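Frequently Asked Questions: Ticket Transfer and Resale

The answers on this page apply to all tickets bought through Illetti for events at the Teven Hall and the Ngubane Theatre. Separate terms apply to season passes and to group bookings of 15 or more.

Can I give my ticket to another person?

Yes. Sign in to your account, open the booking and choose Transfer. You will be asked for the recipient's email address. The ticket leaves your account once the recipient has accepted it, and the original code is cancelled at that moment. Transfers are free of charge and may be made up to two hours before doors open.

What happens if the recipient does not accept?

The ticket stays in your account and remains valid. You may withdraw the offer at any time and send it to a different address.

Can I sell a ticket I no longer need?

Tickets may be offered for resale through our exchange, which is operated by Floteck. The price may not be higher than the face value shown on your booking confirmation. Booking fees are not included in the face value and are not returned to the seller.
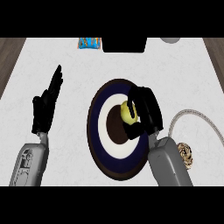 Computer-rendered view: marble tabletop and two robot arms.

How long does payment take after a sale?

Payment is sent to the card used for the original purchase within nine working days of the event. We do not pay sellers before the event has taken place. If your card has expired, please contact us and have your booking reference to hand.

Is my ticket certain to sell?

No. Listing a ticket does not guarantee a buyer, and you remain the holder until a sale is complete. Unsold tickets are taken off the exchange two hours before doors open and may still be used for entry.

Why can I not list my ticket?

Some tickets are excluded from resale. These include complimentary tickets, companion seats issued under the access scheme, and tickets sold at a concession rate. The exchange opens only when an event has sold out — at the Teven Hall this means all 2,000 seats, and at the Ngubane Theatre all 3,067. Companion seats may be moved to a different person by telephone.

May I sell one ticket from a booking of several?

You may, provided that the sale does not leave a single empty seat between two occupied ones. The system checks this when you list the ticket.
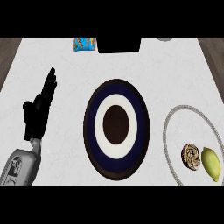
Rendered tabletop with a round, ringed plate or board near the centre.

I bought a ticket from someone outside the exchange. Will I be admitted?

We cannot confirm the validity of tickets bought elsewhere. Where two people present the same seat, admission is given to the registered account holder.

What if the event is cancelled after I have transferred my ticket?

The refund is made to the original purchaser, whose card was charged. Any repayment between the purchaser and the recipient is a private matter. Tickets bought on the exchange are treated differently — the exchange buyer is refunded in full, and the seller receives no payment.

How do I contact the box office?

Use the enquiry form in your account. Messages received after 5 pm on a working day are read the next working day. The telephone line is closed on Monday.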